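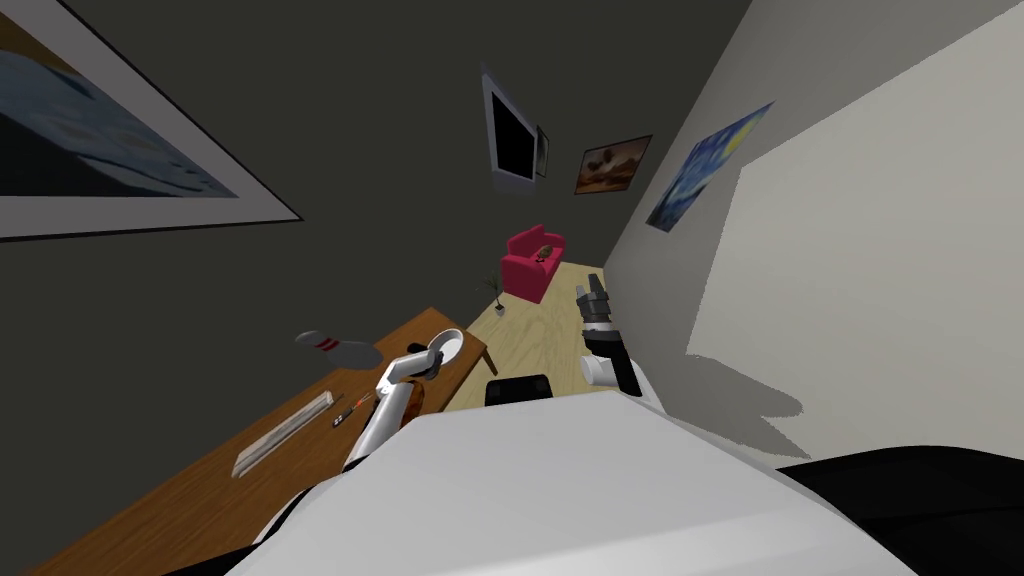 HOME & TABLE

Re: [Undness list] bowls for the soup supper

Edit Hegyi wrote:
> I've got 15 people coming to the December supper and only
> 8 soup bowls that match. Do I buy more, or does anyone here
> mix them? Also, wide and shallow or small and deep? My
> mother swore by deep.

Edit, mix them!! I've been mixing for years and I love how it looks, every place a bit different (and guests end up swapping to get the one they like). I'd stick to plain white and one other color so it still feels like a set.

On shape I'm with your mother. Deep and round keeps a bean soup hot right through second helpings, and you can carry it with one hand on the rim if it isn't too full. My wide ones from Deletti are gorgeous but the soup is lukewarm in three minutes, so they've become pasta bowls.

If you do want to buy, try the Kozma seconds shelf, mornings before 8. I came home with two round white ones last time, tiny glaze bubbles underneath, almost nothing for the pair. Warm them in a low oven first, it makes such a difference!

What soup are you making? Please say the one with smoked paprika.

3 replies | 2 shares

Recent on this list
Drerano stoneware: oven safe or not?
Ladles that don't drip
Bread for 15, two loaves or three?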